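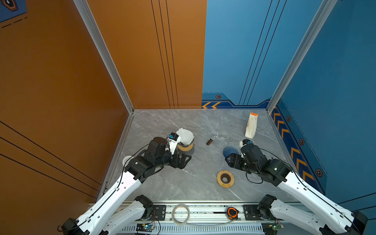 March, late. The council in Geltport says the calm is back after the trouble over the Durnel shrine. I doubt it. They promised 400 families new papers and I've met 40 who got them. Orange wall one side, blue wall the other, a metal post at each back corner: that's how neatly they think we divide.
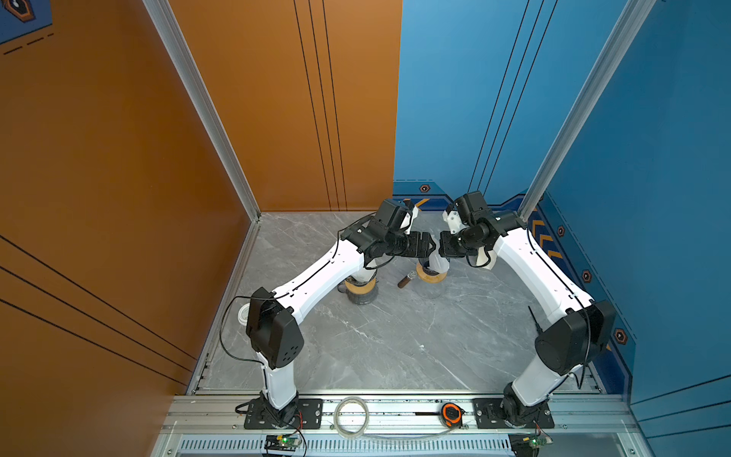

Two arms, orange and blue behind.

Punuddale next, they say. Another peace march, 3,000 expected. I'd bet on 1,000.
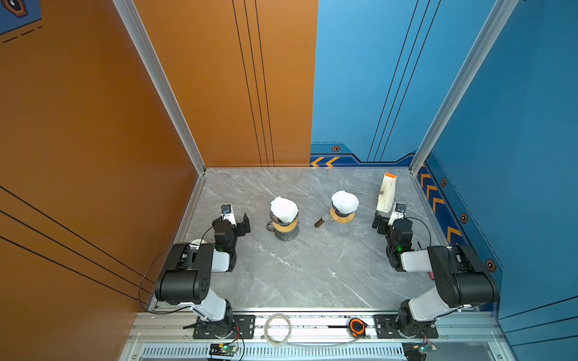 Night

Still no word on the curfew.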